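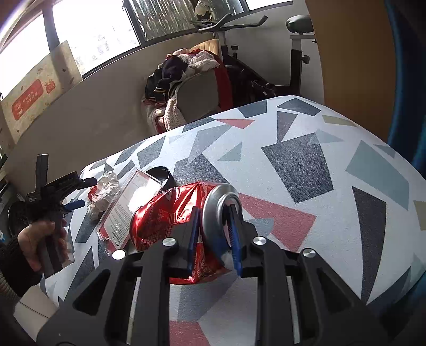
Ticket 1748
Queue: Demonstration capture, hand-held grippers
Opened by: Ramesh Chauhan, Tratach
Priority: Normal
Status: Resolved, under observation

Summary
Episodes from the litter-sorting task are being rejected at upload. The validator returns "finger width out of range" for the right-hand unit. Left-hand episodes from the same sessions are accepted.

Details supplied by site
The task set comprises crushed drink cans, crumpled paper and clear plastic cases, collected on a household table. Of 200 episodes submitted in April, 37 were rejected. All of the rejected episodes involve a can grasped at its end, with one finger inside the recess. Grasps across the body of the can have not been affected.

9:40 am — Acknowledged. Site was asked to cease deleting rejected episodes, as the raw recordings are required for diagnosis.

11:15 am — Logs received. The reported width falls below the permitted minimum for several samples at the moment of closure. The Treluvus validator treats any such sample as a fault and discards the whole episode.

1:30 pm — Site was requested to re-zero the right-hand unit with the jaws fully closed and nothing between the pads, then to record 8 short test episodes on the same can. Operators should not squeeze past first contact during the zeroing step.

2:50 pm — Test episodes received. Six accepted, two rejected. The offset is much reduced but has not been eliminated.

3:25 pm — Minimum width tolerance widened in the Prustanero profile for this task only. Both remaining test episodes now pass. The rejected April episodes have been requeued for validation; labels and operator notes are retained and need not be re-entered.

Action for site
Please re-zero both units at the start of each session and record the result in the session log. Rim grasps are to remain in the programme and should not be avoided by operators.

Outstanding
Procházka to confirm whether the tolerance change should apply to the paper and plastic case tasks. The ticket will remain under observation until a reply is received.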